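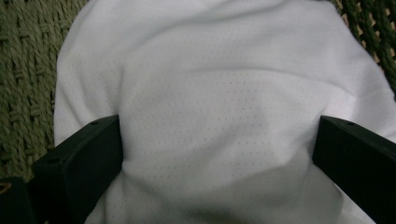 White mesh, the kind most jerseys are made of.

I joined the Nolton summer running group in May, after two years of doing nothing more than walking to the store and back. I said I would write something once the first season was over, so I'm doing it now while I still remember it.

The group meets at 6:30 in the morning at the north end of the Tomlow trail. There is a gravel lot with room for maybe a dozen cars. If it's full you can park behind the feed store, but you have to be out by eight. The trail is flat for the first two miles and then climbs along the creek. Most of the new people turn around at the footbridge. I turned around there all of May and most of June.

My goal was the 5 mile race in Ernano at the end of August. I picked it over the shorter one at Adugna because Adugna is all pavement and my knees don't like pavement. That was the whole decision.

What I did for training was not complicated. I ran 4 mornings a week. Two were easy, one was hills, and one was long, meaning whatever was long for me at the time. I didn't follow a plan from a book. I tried one for a week and it wanted me to run at a pace I couldn't hold for a quarter mile, so I put it back on the shelf.

The heat in July was the hard part. I have always been a person who gets red in the face, and I had been running in old cotton T-shirts, which were soaked before the first mile was done. I switched to the thin athletic kind and should have done it sooner. I wash them cold and hang them up, no dryer, no fabric softener. They still pick up a smell by the end of the summer. Soaking them in vinegar and water for half an hour helps some.

I also changed breakfast. I used to eat cereal before going out and felt it the whole way up the hill. Now I have half a banana and wait for the rest until I get home – usually eggs and whatever bread we have.

The race went fine. There were 1,311 people signed up, more than I have ever stood in a line with, and it took a few minutes just to get across the start. I went out too fast, like everyone told me I would. Miles two and three were good. Mile four is uphill past the water tower and I walked part of it. I ran the last one all the way in. I'm not going to put my time here, but it was slower than I wanted and faster than I expected.

My left shin was sore for a week after. I took the week off and it cleared up.

The group keeps going through the fall, with the start moved to seven once the mornings get dark. I've bought a headlamp and a pair of gloves. I'd like to try the Adugna race next spring after all, if the knees agree, and I want to get up the creek hill without stopping before the snow comes. Last week I made it to the second bench.

Recent posts
Replacing the kitchen faucet, part two
What grew and what didn't this year
Bus trip to Ernano
Old shoes and when to throw them out
Notes on the Tomlow trail in spring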